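Drollholm Children's Book Circle
Minutes, February meeting, as scribbled down by me (Perrine Leblanc) and typed up the next morning with coffee

We got going at 6:40, ten minutes behind, and I'll own up to that since I had the key. Eleven of us plus Clémence Maillard, who drove over from Bailly with two boxes of books in her back seat. January minutes were read and passed with one fix: the title I wrote down as "The Wallow Horse" is plain "Wallow." Sorry, Clémence!

The book. Most of the first hour went to Wallow, Clémence's picture book biography of the woman who started the first free clinic for cart horses in her county. I loved it and said so, probably too many times. It's 600 words long, and she told us her first draft ran to 3,000, with a whole chapter about the woman's brothers that her editor at Tandum crossed out in one go. She still misses the brothers. Somebody asked how she picked what to keep, and she said she read it out loud to a second grade class and cut wherever they started picking at their shoes.

We had a good back-and-forth on whether the sad page belongs (the one with the horse down in the snow). Four people thought it was too much for kindergarten. I'm on the other side -- my niece is five and she went straight back to that page -- but I can see skipping it at bedtime. Clémence said the illustrator painted it three ways and they went with the gentlest. No vote, we were just talking.

Author's note. Several of us wished it were longer. Clémence says she has some 2,000 words of leftover research and would be glad to let us have a piece of it for the spring newsletter. Moved, seconded, passed. I'll nag her for it.

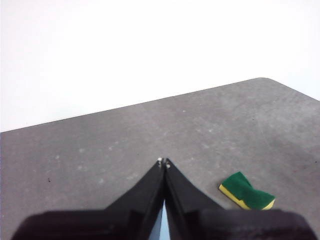
Money. We have $179 in the account after paying for the room. I moved that we spend part of it on two copies of Wallow for the school library, and that passed with no one against. There was a second idea, to send the rest to the animal shelter, and we got a bit tangled up over whether a book club can do that. Tabled until April so I can look at what our rules say, if I can find them.

Reading list. We still need a middle grade title with an animal in it that doesn't die. Suggestions so far: the one about the ferry cat, the one about the girl and the retired guide dog (long, but the chapters are short), and anything with goats. Send me your picks by email, please, and put the author's name in -- last time I got three emails that only said "the owl one."

Read-aloud at the shelter. Kids sign up to read to the dogs for fifteen minutes each. We have books, we have kids, we need two more grown-ups to sit in. I put myself down for the first slot. Clémence offered to come if the roads are okay.

Other business. The lost blue scarf is in my car. The tea urn leaks again, so bring a thermos.

Clémence signed books until 8:30 and we locked up after that. Next meeting in March, same room, and I'll be on time with the key.

P.L.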